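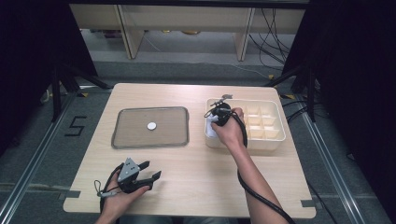 Chapter 3
Rules for the Demonstration Station

What this chapter covers
Station layout and floor marks
Cables, stands and trip hazards
Hand-held grippers: checks before, during, after
Who can stop a session (anyone)
Records and what goes in them

Key terms: station, demonstrator, reset, stop call, keep-out strip, near miss

3.1 Why a station needs rules at all

Most students come to this chapter having read the standards for industrial arms. Fences, light curtains, speed limits. Good. Keep all that in your head, you'll need it in Chapter 4. But a lot of robot work now starts at a table with a person holding the tool in their own hands, and the arm comes later, or in another building. No motor is going to swing at you. So people relax. They leave a cable across the walkway, they lean on a stand, they skip the check sheet.

The injuries at a hand-held station are small ones. Trips. Pinched fingers. Sore wrists after a long shift. The bigger cost is bad data, and bad data has a way of turning up later as bad motion on a real arm. A gripper that was loose in one session teaches a loose grip. That is a safety matter too, even if it doesn't look like one on the day.

The Kitstead training shop, which we use for worked cases all through this book, wrote its station rules after a near miss in September. A demonstrator stepped back from the table with a gripper in each hand and caught a heel on a cable bundle. No fall. Both hands full though, so nothing to grab on to. The first version of the rules fit on one page. It still does, and you should be suspicious of any station sheet that runs longer then that.

3.2 The floor comes first

Give every station a number and put it on the floor, big enough to read standing up. Tape is fine. The number goes in the log, on the check sheet and in any fault report. "The table by the curtain" is not a location. Curtains move.

Tables get fixed. A table that creeps during a shift ruins the camera setup and also puts its corners where people don't expect them. Tape the feet or corners down, check the tape at the start of each session, replace it when the edges lift. Lifted tape is a trip hazard all by itself.

Stands: legs folded fully out, nothing hung on them that wasn't meant to hang there. Keep the feet out of the demonstrator's path. If a leg has to stick out, mark it.

Keep-out strip – 90 cm clear behind the demonstrator, the full width of the table. No bags, no chairs, no spare parts. Cables cross it only under a cover.

Loose cable bundles behind the table are tolerated in most shops. Tolerated isn't the same as good. Tie them, get them against the wall or under the shelf, and keep them off any route a person walks.

3.3 Holding the tool

Wired grippers bring their own problem, the cable moves when you do. Run it back along the forearm or down past the hand, with enough slack for the longest reach in the task. Try that reach once before recording. If the cable goes tight, stop and re-route it. Don't just reach less.

Straps and loose ends: a strap is either worn or stowed. One left dangling can drag through the work or catch on the edge of a tray.

Before each session the demonstrator checks:

Jaws open and close all the way, no grit, no play
Mounts and plates tight
Cable whole, connector seated
Sleeves up, rings and watches off
Table holds only what the task sheet lists

With 2 grippers, check both. People check the right one and wave at the left. The Nollik sheet puts them in seperate columns for this reason and it works pretty well.

Soft items need a bit more care than hard ones. Cloth snags, it hides the jaw tips, it comes along when you thought you had let go. Open fully, look, then lift away. Never free a stuck cloth with the other gripper unless the task calls for it. Put the tool down, use your fingers.

3.4 The stop call

One word, agreed on before the session, said out loud. Anyone in the room may call it. The demonstrator freezes, then lowers both hands to the table. No arguing until the tools are down. A session ended by a stop call is logged as stopped, never as failed, or people quit calling.

3.5 Records

Short and boring is best. Station number, task, tool numbers, start, end, stops, anything odd. Each run gets its own number.

Sample entry, Kitstead log:
Run 2277. Station 5. Task: cloth to box, two hands. Stops: 1, cable tight on long reach. Re-routed, checked, resumed. Left strap stowed.

Peixoto keeps the log on paper, Kiretti keeps it on a tablet. Either one passes audit if the entries are made the same day. Entries filled in from memory at the end of the week don't.

Before you go on
Walk to the nearest station in your lab. Bring the check sheet and a tape measure. Write down every item in 3.2 it doesn't meet, then fix what you can without tools. Keep the list, you need it for the risk scoring in 4.1.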